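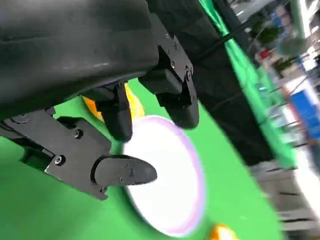 Unit 4: Comparing end effectors on flat and round objects
Manipulation Lab, Hurnport Technical College
Handout to go with the October lab sessions

Read before you come to the bench. Bring the score sheet from Unit 3, as you will use the same columns.

1. What we are comparing

Three grippers are available for this unit. All of them bolt to the same arm flange and run from the same controller.

Gripper A is the Diton parallel jaw. Two flat jaws, one motor, force set in software.
Gripper B is the Groltidari three-finger hand. Fingers on separate bracket plates, rounded fingertip pads, a camera at the wrist.
Gripper C is the Fitzgerald suction cup. One cup, one vacuum line, a pressure sensor in the line.

You will run A and B in full. C is run once as a reference, on the plate only.

2. Why a plate and a round object

A plate lying on a table is a hard case for fingers. The rim is low, there is little room under it, and the surface is smooth. A finger that comes down too far presses on the table. One that stops too high slides over the rim. Most of the failed grasps in last year's logs were height errors of a few millimeters.

A round object is a different problem. It is easy to get fingers around, but it rolls if one finger touches first. With two jaws the object can also turn about the line between the contacts. Three contacts usually stop this, provided they close at the same time.

3. Terms used on the score sheet

Approach: motion from the start pose to the point where the fingers begin to close.
Contact: first touch by any part of the gripper, wanted or not.
Grasp: the gripper has stopped closing and is holding force.
Lift: object raised clear of the table and held for the full hold time.
Slip: object moves in the grasp but is not dropped.
Drop: object leaves the grasp before the hold time is over.

Record slips and drops separately. A lift with a slip still counts as a lift.

4. Bench setup

Table and backdrop are both green. The segmentation step removes the green before it looks for the object. Keep notebooks, sleeves and bags out of the camera's view.

Strong light on a white plate washes out the center, and the detector then has only the rim to work with. Check the live view first. If the rim is not clear all the way around, lower the lamp and check again. Do not change the exposure between grippers, or the two sets of runs cannot be compared.

Before the first run, check the screws on the finger brackets by hand with the hex key. Do this with the arm stopped and the controller in hold. A bracket that has worked loose gives a small sideways error that looks like a calibration fault.

5. Procedure

Home the arm and load the calibration file for your gripper.
Place the object on the table. Vary the position between runs, but stay inside the camera's view.
Start the run from the controller. Keep one hand near the stop button.
Write down the result before you reset.
Do 20 runs per object per gripper.
Swap objects, then swap grippers. Reload the calibration after every gripper swap.

Hold time is 200 milliseconds for the screening runs. If you want to repeat some with a longer hold, put them on a separate sheet.

6. Earlier results

The log from earlier classes holds 1,332 runs over all grippers and objects. Gripper B lifted the round objects in 82 percent of its runs. Its plate results were lower and varied a lot from group to group. Differences in approach height explain part of that. The logs do not record lamp position, so we can't say how much was due to lighting. Your sheet has a column for it.

7. What to hand in

One score sheet per gripper, a table of lift rates by object, and one page of text. In the text, pick two failed runs and say at which stage each one failed, using the terms in section 3. If you cannot tell from the wrist camera, say so and state where a second camera would have to be placed.

Reading for next time: Unit 5, sections 1 and 2, on setting finger force.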